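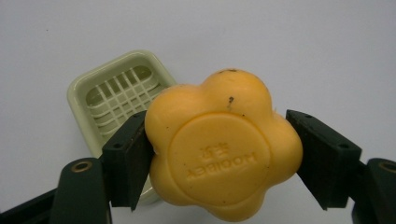 So what does a women's rights conference need most? Childcare in the next room, paid for out of the same budget as the speakers.

I've been to six of these weekends now and I keep coming home with the same gripe. The last one, in September, had 300 people signed up and a terrific program on unpaid work. Unpaid work! And there was Jayanthi Joseph, who has organized home health aides for years, standing in the hallway with a toddler on her hip, trying to hear the panel through a door. She'd been asked to bring her "lived experience." She got to share it for ten minutes, during lunch.

I don't think anybody meant harm. The money goes to the hall and the flights first, and the kids get whatever is left, usually a corner with some crayons and somebody's niece. I've sat on planning calls where I let it slide too, so I'm yelling at myself a little.

The women in Flindeck did it differently. Hwa-young Ahn told me they booked the sitters before they booked a single speaker, real sitters on a real hourly wage, and they moved the big vote from Sunday evening to the morning so the night shift crowd could come straight over. They had 145 people, and a lot of them had never been to a meeting like that in their lives. The food was better as well (I'm still thinking about the lentils).

I know the pushback. Small groups are broke, and insurance is a headache. Fine! Then drop a keynote. I have heard plenty of keynotes, and I'd trade most of them for one afternoon where the cleaners and the aides get to argue with the professors and stay until the end.

If you're planning something for next year, send me the budget before you send me the flyer. I'll be looking for the childcare line, and I'd like it near the top.

14 comments | 37 shares
Contact | Copyright Pedier | Back to top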